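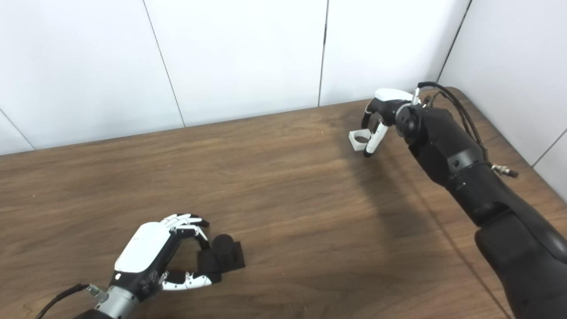 9 December 2020

I've finally settled on a table for the back room, and it only took me most of November! Regular readers (hello, both of you) will remember I was torn between painting the old one white and starting again with proper wood. Wood won. The walls are white panelling already and I was worried the whole place would end up looking like the inside of a fridge, so a nice warm brown it is, with the grain running good and straight.

It came from Mahmoudi in Erngate, down from £148 to £119, and they threw in delivery. I did have a wobble over the Peva one, which was cheaper, but it was greyish in real life and the edges felt sharp. I went back twice to check. Still greyish.

Looking after it has been easy so far. I wipe it with a barely damp cloth, then go over it with a dry one, always along the grain. Somebody in the shop told me to wax it every 5 weeks, which sounds a bit keen to me, so I'll see how it looks after Christmas.

Next job is the corner where the two walls meet. I'd love a narrow shelf up there, but I only have 19 centimetres to play with before the door catches it. Prirkau do a slim one that might fit, if it ever comes back into stock. I've put my name down for an email.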